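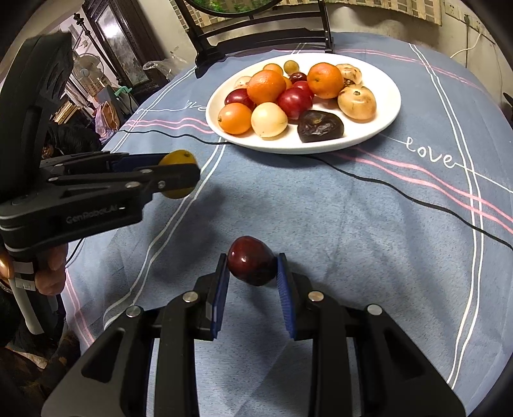 Two hand-held grippers in use at a fruit-handling session, with an oval plate of mixed fruit behind them.

Equipment Plan: Gripper Purchases and the Pettigrew Line

Members will recall that the Laltside Growers' Cooperative agreed last season to examine automated handling for the small mixed-fruit packs sold under the Nomilden label. The equipment office has now completed the first part of that review. The purchase of a packing robot will be considered in two stages, and only the first stage is included in the current budget.

Stage one covers hand-held grippers and the time needed to use them. An operator holds the tool, closes the pads on a piece of fruit and moves it as a robot would be expected to move it. The recordings made in these sessions will be used to prepare the handling software before any robot is installed at the Pettigrew packing shed. Stage two, the robot itself, will be brought to members as a separate proposal.

The office has budgeted $557 for each hand-held unit. Two units are required for each work table, so that two operators may handle fruit from the same plate. Spare pads, mounting hardware and storage cases are listed on a separate line and will be bought with the units, as ordering them later would add a second delivery charge. The sum set aside for stage one is $2,127, which provides for 2 units and leaves the balance for spares, cases, table coverings and fruit.

Members have asked why fruit should appear as an equipment cost. Produce used in handling sessions cannot be returned to the packing line, and the office prefers to state this expense openly. Mixed sizes and soft or blemished pieces will be included on purpose. The Nomilden packs contain fruit of several kinds, and a system prepared only on firm, even fruit would be of limited value to the cooperative. Growers who wish to supply seconds for this purpose may leave them at the Kustel depot before 9 a.m., marked for the equipment office.

The layout of the work table also has a bearing on cost. Sessions may be held on any steady table with a cloth over it, and no building work is planned for stage one. The office has, however, asked that each table have enough clear space for fruit to be set down beside the plate as well as on it. Power outlets should be within reach, and cords should be kept to the side wherever the room allows.

Three quotations will be obtained before any order is placed. Suppliers are being asked to state the price of replacement pads, the expected delivery time and the terms on which a faulty unit may be exchanged. They must also confirm whether the same pads can be fitted to a robot arm at a later date. This last point carries considerable weight – a change of pad between the two stages could mean that part of the handling work has to be repeated.

The cooperative does not intend to lease the hand-held units. Lease terms offered to date ran longer than the period for which the tools are needed, and ownership allows them to be passed between the Kustel and Pettigrew sites without further paperwork.
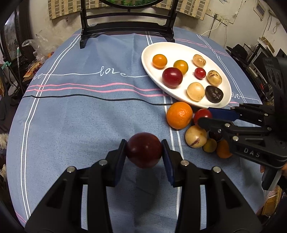
Next Steps

Quotations are due by the end of October. The equipment office will then circulate a one-page comparison, together with a revised figure for spare pads. If prices fall within the approved sum, the order will be placed without a further vote. Any amount above $2,127 will be referred back to members.

An outline for stage two will follow in the spring newsletter and will include floor space, electrical supply and yearly service costs at Pettigrew. Written questions may be left at the Laltside office during normal hours.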